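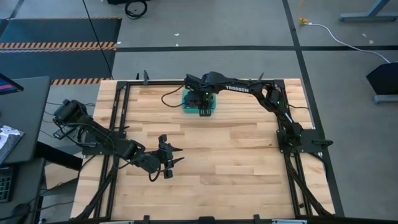

Which paper should I order for fountain pens?
Order the 127-page Rilla notebook if you write with a medium or broad nib. The sheets are coated on both sides and hold wet ink without feathering. For fine nibs, the uncoated Flemlow pad is enough and costs less.

Stock notes, November 2021

The Rilla is back in two rulings, 8 mm lined and plain. The dot grid sold out in September and will not be reprinted in the same cover. Orders placed for it have been moved to plain unless the buyer asked for a refund.

Flemlow pads now ship in packs of 14. The old packs of 17 can still be bought at the Cirncombe counter until they run out, but they have been taken off the web store. The glue on the new pads is softer, so sheets should be pulled from the top corner.

Bataineh envelopes are delayed at the printer. Elie Mansour is handling the back orders and will write to each customer when a ship date is set. Shop pickup orders are held for about two weeks, then returned to the shelf.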